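4. Setting up the Plumo play kitchen

Read this section before you let anyone under seven near the worktop. They will not read it for you.

4.1 Clear a stretch of counter. The Plumo set is meant to share a real kitchen with real cooking, so it needs a spot away from the hob and the sink. The plush foods are washable, but they take a whole night to dry and there will be complaints.

4.2 Put out one plate. Any plate will do. Ours is light blue and has survived three house moves, which is more than can be said for the matching bowls.

4.3 Choose the foods for the first round. Begin with the aubergine and the strawberries. They are easy to tell apart, even for visiting grandparents.

4.4 Lay a chopping board beside the plate. A bamboo one with a juice groove is ideal, although plush fruit has yet to produce any juice. 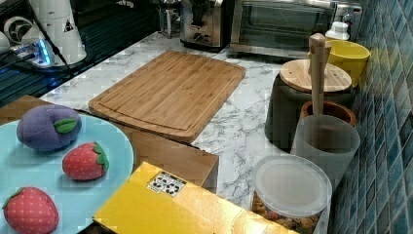 4.5 Take the first order. The child is the chef. You are the customer, and you are hungry, patient and easily pleased. Sending a dish back is allowed once per sitting.

4.6 Serve, pretend to eat, and return the food to the plate. Repeat until tea time or until you lose the will to order another strawberry.

Note: Guadalupe Cuautle, who tested this section on her own family, was served 13 aubergines before breakfast. Pace yourself.

Caution: Keep real snacks in tubs with the lids on. A chef who has been handed a felt leaf all morning will go looking for something with more crunch.

Caution: Do not put plush food in the toaster. It doesn't matter who told you it was bread.

4.7 Packing away. Check each leaf and stalk for loose stitching, then put the foods back in their bag. If a piece is missing, look in the bread bin, then in your shoes. Spares are listed on page 54.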